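Three weeks of mud: what I learned clay plastering the back bedroom

March 8, 2020

The back bedroom has walls! Proper ones, that I put on myself, with a trowel, and they have stayed up. If you've been reading since we moved to Ullalmont you will know that the room has spent most of its life with us as a place to keep the ironing board and a broken exercise bike, so this is a big moment. I've had several messages asking how the clay went, and I kept promising a post, and then kept going back upstairs to stroke the wall instead.

So this is a long one. Get a cup of tea.

Why clay

I first met a clay wall in a guesthouse years ago, and I remember very little about the trip except that the bedroom was quiet. Not silent, there was a road outside, but there was none of that hard bounce you get in a small room with painted plasterboard. I put my hand on the wall and it felt soft, a bit like suede, and I thought about it all the way home. My other half will confirm that I have been going on about it ever since.

When the damp patch behind the wardrobe turned out to be a blocked gutter and a coat of vinyl paint that had sealed everything in, I finally had my excuse. The house is old, solid brick, and the outside walls like to breathe a little. Clay is very forgiving in that way. It takes up moisture when the air is humid and lets it go again when things dry out, and you can smell it doing its job when you've had the window open after rain. It smells like a garden. I love it.

The other reason is that I'm clumsy and slow. Gypsum goes off while you are still looking for the good trowel. Clay only hardens by drying, so you can mist it with water, have a biscuit and go back to it. If a bucket goes stiff overnight you add some water and stir. I have scraped a whole patch off the wall, dropped it back in the tub and used it again the next day. Try that with anything else in a bag.

Getting the stuff

I ordered the base coat and the top coat from Larberg, who do a small sample pack if you ask, and I really do recommend asking. The base coat is Zokum Rough and the top coat is Zokum Fine, and both come as dry powder in paper sacks that weigh far more than you expect them to when there are stairs involved. Delivery was to the kerb. I now have opinions about kerbs.

The whole lot came to 620 pounds, including primer, mesh for the corners and a trowel that cost more than I've admitted to at home. You could do it for a good deal less by making your own mix from local clay and sand, and there are lovely people online who will tell you how to test your subsoil in a jam jar. I did do the jam jar test. Our subsoil is mostly bits of old flowerpot.

Choosing the colour took longer than any of the actual work. I started out sure that I wanted white, and then I put the samples up on a board and the white looked like a dentist's. Clay colours come from the clay itself, so they sit in a narrow family of creams, browns, greys and pinks, and they all change through the day. I moved my board around the room for a fortnight in February. There was one afternoon when the sun came in low and I was completely certain about the green, and by teatime it looked like pond water.

In the end I went for a soft pink. It's called Rose Earth on the sack, which is a bit much, but it's a warm, dusty sort of colour and it is wonderful in the evening with just the lamp on. I was worried it would be too sweet. The sand in the mix takes care of that, because you get a fleck and a bit of cloudiness all over, and it stops the pink from looking like icing.

I am rather gone on pinkish-beige in general now, and on anything with those small dark flecks and soft blotches in it.

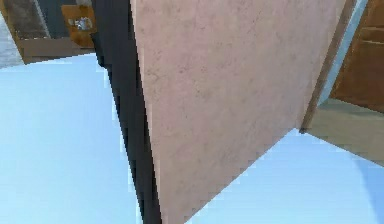 Preparing the walls

I'll be quick about this part, though it wasn't quick in life. Everything loose has to come off. I steamed away the wallpaper (there were layers and layers, and one had sailing boats on it, which I kept a scrap of), then scraped the vinyl paint from the outside wall with a wide blade, and that was four evenings of my life and a podcast series about shipwrecks.

The inside walls were sound, so they only needed washing down and a coat of gritty primer. It goes on like lumpy paint and dries like sandpaper. Wear long sleeves! I leant on it once and my elbow was a sorry sight for days.

Cover the floor properly. Then cover it again. Clay does wash off, but it gets into the gap under the skirting and comes out again every time you hoover. I taped plastic along the edges and put old curtains on top, and I still found a pink footprint in the bath.

Mixing

You want a big tub, a paddle on a slow drill, and patience. Water first, then powder. I did it the other way round to begin with and had a lovely wet layer on top of a tub of dust. Leave it to stand for at least half an hour and then mix it again; it loosens up in a very pleasing way and goes from gritty porridge to something like thick yoghurt.

Make sure you measure the water for the top coat and use the same amount in every batch. I didn't for the second one and there's a patch by the door that is a slightly different texture. I've decided to hang my dressing gown there.

The base coat

I was terrified for the first ten minutes and then had the best afternoon I've had in ages. You load the hawk, tip it towards you, push the clay off onto the wall with the trowel and sweep upwards. Half of mine landed on my slippers. But the half that stuck really stuck, and once you've got a patch the size of a door you start to feel the rhythm of it, and then your shoulders start to hurt in a new and interesting place.

A few things that helped me:

Dampen the wall before you start, and keep the sprayer on your belt or in your pocket.

Work from the top corner down, and don't stop in the middle of a wall if you can possibly help it. Stop at a corner.

Hold the trowel almost flat. If it's digging in, you have the leading edge too low.

Put the mesh into the wet clay over any joint or crack. I skipped one above the window and there's a hairline there now, straight as a ruler.

Drying took longer than the sack said. It was cold and wet outside for most of the fortnight, and I had the window on the latch and a fan going on low, and even so the corner by the chimney stayed dark for days. Do not put a heater on it. I know it's tempting. I did it to my sample board and it cracked like a dry pond.

The top coat

This one is thin, only a couple of millimetres, and it's where all the pleasure is. It spreads like butter. You put it on, leave it until it has firmed up but still takes a fingerprint, and then go over it in circles with a damp sponge float to bring the sand up. After that you can leave it matt, or press it smooth with a flexible trowel. I pressed mine very lightly, so it has a bit of a glow when the light comes across it but isn't shiny.

I did the wall behind the bed twice. The first go was fine, really, but I had overworked it and there were drag marks at eye level, and I knew I'd lie there looking at them. Wet it down, scraped it off, started again. It cost me one evening and no money at all.

We had run out of food by that stage, by the way, so the finish on the window wall is powered entirely by cheese toasties from Bellini. They're on the corner by the bus stop and they didn't mind the state of my trousers.

Would I do it again?

Yes! I'm already eyeing up the landing. The room sounds different, which is the first thing everyone notices when they come in — they lower their voices without meaning to. The window hasn't had any condensation on it so far either, though I want to give it a proper winter before I make any claims about that.

It isn't a tough surface. The corner of the bed frame took a small chip out of it on day one, and I filled that with a dab of leftover clay on my finger and now can't find it. I wouldn't put it behind a sink, or anywhere that bikes get leaned. I've kept a jar of the dry powder in the cupboard for repairs and labelled it very clearly, as it looks a lot like hot chocolate.

Still to do up there: skirting boards, a curtain rail, and a light fitting that doesn't make us both look ill. I've got my eye on a linen shade for that. The exercise bike has gone to a new home and the ironing board is living in the hall for now, where I walk into it every morning.

If you have questions about any of it, put them in the comments and I'll do my best. Somebody asked about doing ceilings. I haven't, and my neck says no, but if you've tried it I'd love to hear how you got on.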